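Thread: Prekora handover result, does the 36-demo claim hold up?

gfilip
Reading the Belmonte writeup. They say 36 demos of two-arm handling match a policy trained on 3,000. Same table, same mug tree every time, as far as I can tell.

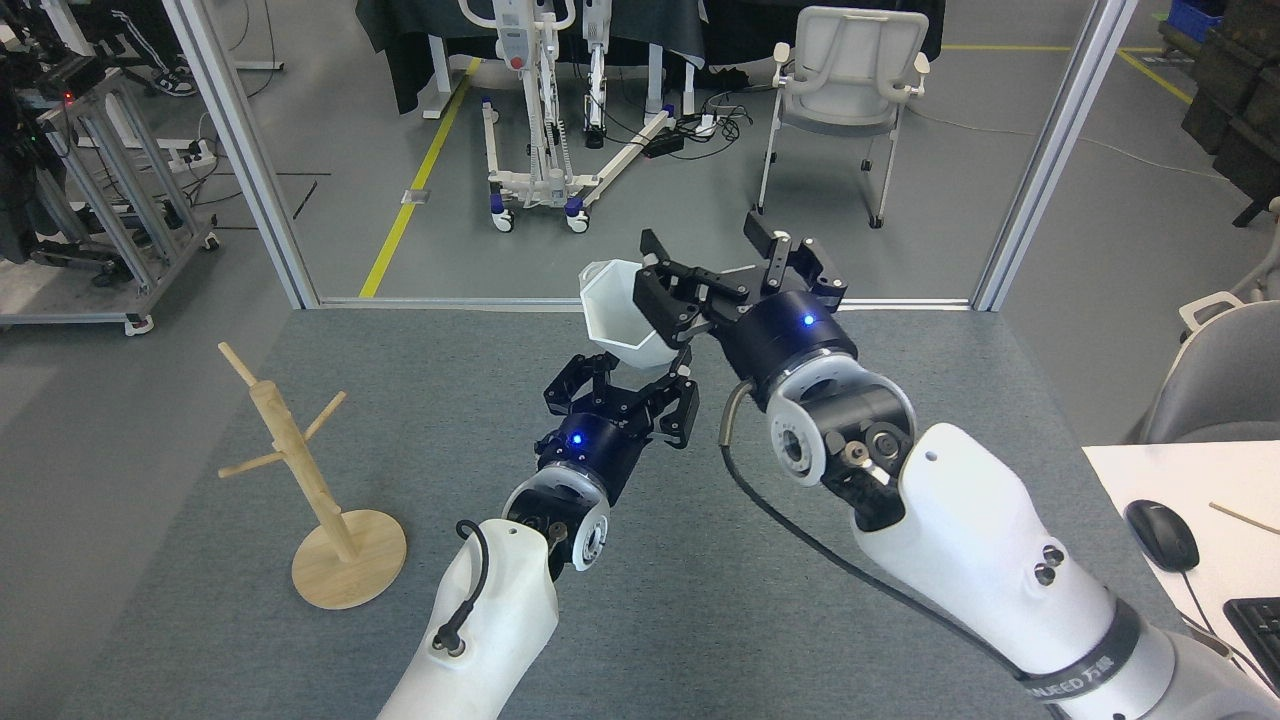 Right gripper open next to the cup, left one holding it.

tallow_9
Matching on what, though? Success is scored by the same people who collected the demos.

nbarredo
I ran 820 rollouts on our setup at Clendham with their weights. The grasp is fine. I think you're being harsh, Grigore.

gfilip
Grasp was never my complaint. Did you move the tree? Swap the cup?

nbarredo
Tree yes, cup no.

gfilip
So one object. Look at the other still.

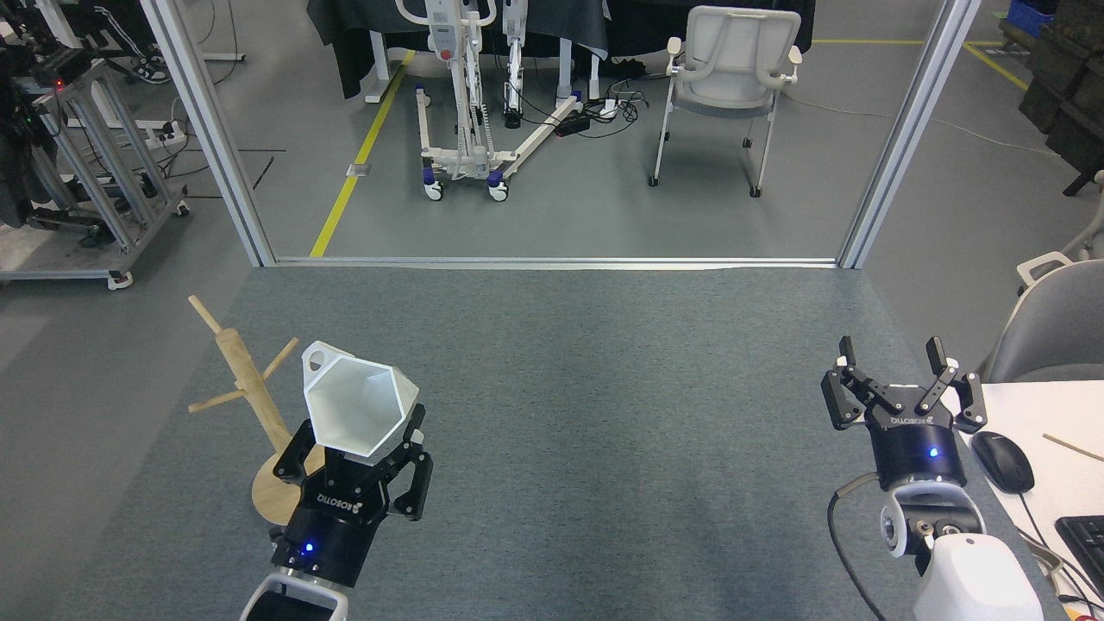
Left gripper with the white six-sided piece, mug tree behind it.

tallow_9
A still can't tell you if it ever got onto a peg. I'd want the failures posted too.

nbarredo
Fair, I'll upload mine. Still think the small-data part is real.

gfilip
For one white cup, maybe. Not buying the title.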